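The Crate That Comes Back

Bovcombe is not a place most shoppers will ever see. It is a low building at the end of a service road, with loading doors on two sides and a parking lot that is full by six in the morning. Food does not stay there long. Plastic crates do, at least for an afternoon, before they go back out to farms and packing houses to be filled again.

For most of the last century, fruit and vegetables moved in whatever the grower had on hand. Wooden boxes were common, then waxed cardboard. Cardboard was cheap and light, and it could be printed with the name of the farm. It also went soft in damp coolers, and the wax made it hard to recycle. Stores flattened it, baled it when they could, and paid to have the rest hauled away.

The reusable crate was supposed to fix that. The idea is simple. A company owns a large supply of crates and rents them to growers by the trip. The grower fills them and the store empties them. Then the crates are collected, washed and sent out again. Sturngate, which runs the Bovcombe depot, has worked this way for 13 years. Its customers are mostly mid-sized growers of lettuce, peppers, tomatoes and stone fruit, along with two regional grocery chains.

A Sturngate crate costs far more to make than a cardboard box. It starts to pay for itself only after a good number of trips, and the company plans on 40 before a crate is retired. Some last much longer. Others crack on their second outing, usually at a corner, usually because someone dropped a full one on a dock.

The rental fee is small, and growers who spoke to us said they rarely think about it. What they think about is the deposit. Every crate that leaves the depot carries one, and the money does not come back until the crate does. A farm that ships heavily in July can have a large sum tied up in plastic at the exact moment it also has to pay a picking crew. Sturngate now lets growers settle deposits after the season, a change it made when several of its smaller accounts went back to cardboard.

Washing is the other large cost. A crate that held peaches comes back with juice and leaf bits in the corners, and sometimes a label that refuses to let go. Labels are a sore subject at Bovcombe. The glue that holds best in a cold truck is also the glue that holds best in a washer. The depot asks growers to use a paper label with a starch-based glue, made by Umeck, and charges extra for crates that arrive with anything else.

The washing line was built by Kuhlmann and takes up the longer side of the building. Crates go through a rinse, a hot wash and a final rinse before they are blown dry. The drying takes more power than the rest put together. Damp crates grow mold if they are stacked too soon, so the depot will not rush that step even when trucks are waiting.

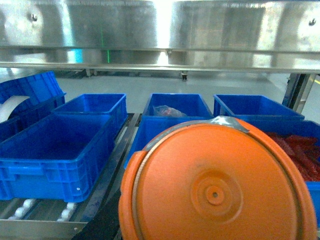

Blue plastic crates set out in rows over a concrete floor.

Whether all this is better for the environment than a cardboard box depends on distance. A crate has to travel back empty, and an empty crate that does not fold takes up as much room as a full one. Folding crates solve that problem and add another, since hinges break and trap dirt. Sturngate uses both kinds. It sends the folding ones on long routes and keeps the rigid ones close to home.

Then there are the crates that never return. They turn up in garages, in dorm rooms and on the backs of bicycles. They hold records, firewood and garden tools. The industry calls this shrinkage, the same word stores use for theft, though most of it is closer to carelessness. Sturngate loses 8 percent of its crates in a normal year. It has tried printed warnings on the side panels and a phone number people can call for pickup. The number gets used mainly by store managers with a pile behind the building.

Broken crates have a better ending. They are ground into chips, and the chips go back to the molder to be mixed with new plastic. Color matters here. A single color keeps the batch clean, and mixed chips come out a muddy gray that customers do not like, even though the crate is just as strong.

Cardboard has not gone away. Boxes now come with water-resistant coatings that can be recycled in ordinary mills, and they still arrive flat, need no washing and owe nobody a deposit. Several growers we talked to use both, cardboard for distant buyers and crates for the chains that ask for them.

The chains do ask, mainly for reasons of labor. A crate can go from the truck to the shelf without being unpacked. The clerk sets it in the display, and when it is empty, takes it away and puts another in its place.

Sturngate plans to open a second, smaller depot closer to the orchards, which would shorten the empty trip for its stone fruit customers. The building has been leased. The washer has not been ordered yet.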